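Print this page | E-mail this page

Search the help pages Search for: Go

Filed under: Home & Garden > Furniture > Fabric care and stain guards

Is a paid fabric protection plan on a tub chair worth having?

Asked January 28, 2023

We're about to order a grey tub chair from a shop in Dullden and the salesman is pushing a Sterkico protection plan at us. It lasts 2 years and he says it covers "all accidental staining", which sounds lovely until you get to the small print, where stains "arising from gradual build-up" are left out. As far as I can see every stain on a chair is either an accident or a build-up, and they get to choose which. The plan includes a spray treatment done at the warehouse. He couldn't tell me what was in it. He also couldn't tell me how I'd know it had been done.

The chair is the rounded sort with the back running right the way round into the arms, and it would go in a corner.
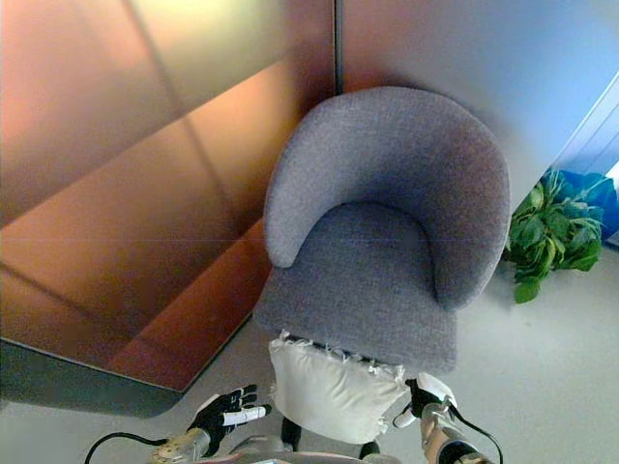

Does the spray stop ordinary body grease from marking the arms?

Very little, going by what I've read. Sprays of that kind are sold on spilt drinks, and grease from hands and hair gets rubbed in a bit at a time over months. A washable arm cover deals with it better, though they look dreadful on a curved arm and tend to slide off.

So that's my reading so far, but I'd like to hear from people who have made a claim and been paid. I don't need to hear from people who bought a plan and feel reassured by it.

Answer 1

We had one on a settee and claimed on it once, for red wine. They paid, after a fashion. First they posted us a bottle of cleaner and told us to have a go ourselves. When that left a ring we had to send in the order number, the plan number and the date of the spill, and if you report it late they can refuse you. Then a man came out in March and cleaned one cushion, so that it was a different shade from the other one. I rang up about that and was told colour matching isn't covered. So yes, I was "paid". I wouldn't buy it again.

Get the full terms before you sign, by the way, and don't settle for the leaflet. The leaflet is an advert.

Answer 2

just get the plan, its not that much and you never know. my sister has had hers for ages and never had a problem

Answer 3

The answer above says there has never been a problem, so presumably there has never been a claim either. That tells you nothing about the plan.

I'd put the money towards looking after the thing properly. I don't trust most advice on this subject, as plenty of it is written by firms that sell cleaner, but these have worked for me on a grey woven chair:

1. Read the care label before you buy. If the shop can't find one, walk away. W means water-based cleaner, S means solvent only, and X means vacuum it and hope. A lot of people find out they own an X after they've wet it.

2. Vacuum with the soft brush, along the seam at the back of the seat especially. Grit in there wears the weave far more than sitting does.

3. Put a loose cushion on the seat or behind your back and let that take the wear. Make sure the cover comes off and is colourfast. A dark blue one can leave dye on pale fabric if it gets damp, and I very much doubt any plan would pay for that.

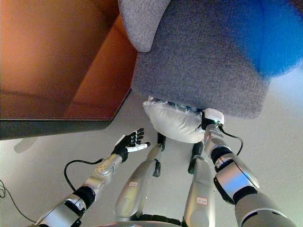
4. Blot spills with a plain white cloth and cold water, working inwards from the edge. Leave the bicarb and vinegar tricks alone. I tried the pair of them on an old armchair and got a chalky patch that smelt of chips.

5. Test any shop cleaner underneath first. I used Plorico foam for a while. It said "safe on all fabrics" on the can and it took the colour out of my test patch, so I don't set much store by what a can says.

As for the warehouse spray, ask them to deliver the chair untreated and see what they say. The shop I used said it would make no difference to the delivery date, which made me wonder how much treating went on. You can buy a can of protector and do it yourself with the windows open, if you must. I didn't bother and the chair is fine.

One more thing. If the chair turns up with a fault, that's for the shop to sort out, plan or no plan. Don't let them send you off to the plan people over a split seam.

Was this page helpful?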